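Castora hand build: frequently asked questions
Last updated 2026-06-07
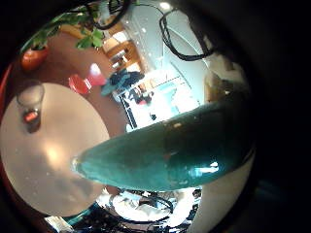 Wrist camera view: a teal finger over the round table, with a drinking glass behind it.

What is Castora?
A robot arm and hand that we put together in the shared workshop at Distlow. It picks up household things from a table and sets them down again. We started in February.

What did it cost?
The hand came to $261 in parts. The arm was bought used and isn't included in that.

Do I need a machine shop?
No. The hand goes together with screwdrivers, hex keys and a soldering iron. The fingers come off with 6 screws each.

How heavy an object can it hold?
We stop at 134 grams. The motors will take more, but they get hot and the grip starts to creep.

Why put the camera on the wrist?
It sees what the fingers are about to touch. The lens is very wide, so straight edges bend and the nearest finger looks huge. Our software, Wurnik, corrects for this before it works out distances – you don't need to flatten the video yourself.

Does it work with clear glass?
Sometimes. Glare on a white tabletop makes it harder. Try a mug first.

How often does it need maintenance?
Check the finger screws every 1,000 grips. Look over the cables at the same time, mostly where they bend near the wrist.

Can I use a different arm?
Yes, if it has a flat mounting plate. The Hunt adapter drawing is in the downloads folder. Print it solid.

Is it safe around children?
We don't run it with children in the room. Keep the power switch within reach – the software stop is slower.

Do you sell kits?
No. The parts list and drawings are free to use.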